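Workshop Notes > Opinion > Building Things

We use cookies to remember your reading preferences. By continuing you accept this. Manage settings

Stop building the robot first

I have a strong opinion about home robot projects and I'm going to be annoying about it for the next few minutes. Most of us start with the arm. We see a kit, we get excited, we order the motors, and by February we have a very nice arm bolted to a very nice board that can wave at the cat. Mine is called Cletamus. Cletamus has 5 joints, a lovely paint job, and no idea what he's for.

I think we should start with the hand. A hand you hold yourself, on a stick or a handle or whatever you can grip comfortably, with no motors above the wrist at all. You carry it to the job and you do the job with it. If you can't fold a dish towel with the thing while your own perfectly good human arm is doing the steering, then a pile of servos is not going to save you.

I got to this the slow way. Cletamus took me most of a winter and 500 dollars that I had told my household was going to be less. I did the joints, then the wiring, then the joints again after the first wiring melted a bracket. The gripper was the last thing I made, in one evening, out of what was left in the bin. Two flat fingers and a rubber band. It could pick up a foam block if the foam block was in a good mood. It could not pick up a spoon. It couldn't pick up a sock either, and if you know anything softer or more willing than a sock I'd like to hear about it.

So I brought the whole sad business to our shared workshop, Trirngate, and Siriporn Intarasuk took the gripper off the arm (she didn't ask, she just had the screwdriver in her hand already) and said try it now. I stood there holding my own gripper like a barbecue tool, squeezing it with a bit of string, and within two minutes I knew everything that was wrong with it. The fingers met at the tips and nowhere else. The grip face was too slick. The whole thing was so wide I couldn't get it into a mug. I had spent all those months blaming the elbow!

That was the start of Brona, which is the handheld one. Brona has been through 18 sets of fingers, and I can tell you about all of them, but my friends have asked me to stop. The short version is that soft beats hard, a little bit of give at the root is worth more than a lot of squeeze, and whatever you glue on as a grip surface will peel off at the corner nearest the thing you're trying to pick up. Use a sleeve. Please, use a sleeve. I lost a whole evening to contact cement and I still find bits of it on my good pliers.

Now, people argue with me about this. Sombat Suwannarat has been building arms for longer than I've owned a soldering iron, and his view is that a handheld tool lies to you. Your arm is so good, he says, that it covers for a bad hand. You tilt a bit, you nudge a bit, you sneak up on the spoon from the side, and you don't even notice you're doing it. Then you put the same hand on a machine and it falls apart. He's right about the nudging. I watched myself do it for a week once I knew to look, and it was embarrassing, I was practically dancing around that spoon. But to me that's a reason to do the handheld stage properly and slowly. If you catch yourself tilting, write down the tilt. That's a free note about what the wrist is going to need, and you got it without burning out a motor.

The other complaint is about weight, and this one I give ground on. A tool you carry around gets heavy in a way that a tool on a bench doesn't. Paweena Nilsuwan tried an early Brona and handed it back after one drawer of cutlery, rubbing her wrist. I'd put all the mass out front, past the hand, where it pulls the worst. Moving the battery back under the grip made it a different object. I'd never have found that on the bench, because Cletamus doesn't complain about his wrist -- he just droops a little more each month until the shoulder strips.

There's a social side too, and I didn't expect to care about it. An arm bolted to a table is a one-person hobby. Everyone else stands behind you with their coffee and waits for it to do something. A thing with a handle gets passed along. People who would never touch my code will pick up a gripper and have opinions about it in seconds, and they're good opinions. Fatemeh Rahimi, who mostly does sewing at our place, fixed my finger padding by looking at it the way she'd look at a bad seam. You want your build in as many hands as you can get it into, and you want some room to walk about with it.

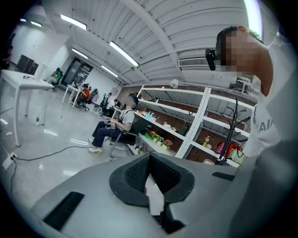

A big gray gripper with the padded V in the middle, and plenty of floor beyond it.

Room is the bit I'd push hardest if you're working from home, where the bench is usually a corner of the kitchen. Walk the tool over to a real shelf with real clutter on it. Try the low shelf, then the high one. I did all my early testing on one clean board with one foam block, and I got a gripper that was superb at one foam block on one clean board. The first time I took Brona to the pantry she knocked over the rice.

I'm not against arms, by the way. Cletamus is still bolted up in my garage and I'm going to finish him. Nattawut Pongsiri has offered me the shoulder from his old Ratanaporn build, which is far stiffer than mine, and I've said yes before he can change his mind. But he gets a hand that I've already used on socks and spoons and the lid of the peanut butter jar, and I'll know what I'm asking him to do.

So if you're sitting there with a motor kit in your shopping cart, leave it in there for a bit. Make the fingers first. Cardboard is fine for the first pair, and a strip of old bike tube makes a decent grip. Go pick up everything in your kitchen drawer with it, and write down what you dropped.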